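Desktop Tower Service Images: Data Card

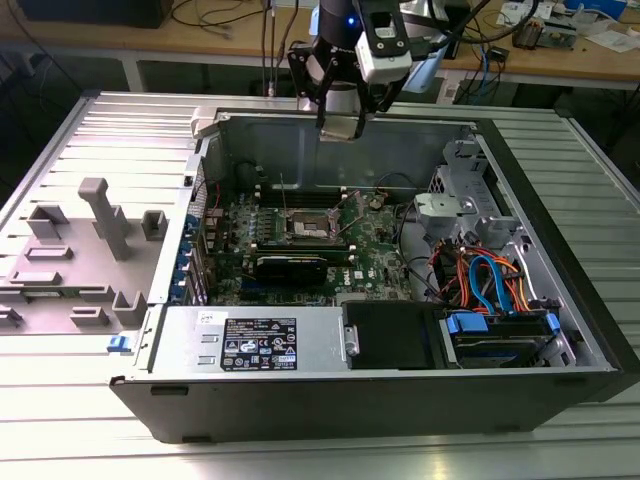
Clandale, 28 Jul 2021

Summary

The set holds 759 still images of desktop computer towers with the side panel off, taken during refurbishment work at Gralard. It covers the interior of the case and the parts usually removed or replaced in service: memory, processor, graphics card, drives and power supply. Labels were written by Wojciech Pawlak and checked against the Gidey parts list.

Layout

Images are stored in two folders, open and stripped. A tower goes in open while its motherboard is still in the case, whatever else has been taken out. The sample at the top of this card is from open: a green board marked DELL, processor socket empty with the retention lever raised, graphics card in place, hard drive in a blue tray. The side panel is lying flat beside the case.

Labels

board: motherboard, any colour.
socket_empty: processor socket with no processor in it. The lever position is recorded separately as lever_up or lever_down.
memory_slot: one label per row of slots, filled or not.
card: any expansion card. Graphics cards are not split out by maker.
drive: hard drive together with its tray.
cage: metal drive cage, including any plastic bracket fixed to it.
psu: power supply unit.
coin_cell: the round battery on the board.
cable: one label per bundle. Single loose cables were labelled only in stripped.
panel: removed side panel, if visible.

Conventions

Left and right are given as they appear in the image, with no correction for which way round the case is lying. Text on power supply labels was not transcribed. Handwritten stickers are ignored.

Known problems

Black plastic covers were labelled as card in three images and have not been corrected. Voltage regulator parts have no label of their own and fall under board. Older cases with the drive cage riveted in place are under-represented.

Versions

Version 2 merged the former tray label into drive. Files exported from Breladico before that change still carry tray and need to be converted before use. The next revision is due in September and will add a label for front bezels.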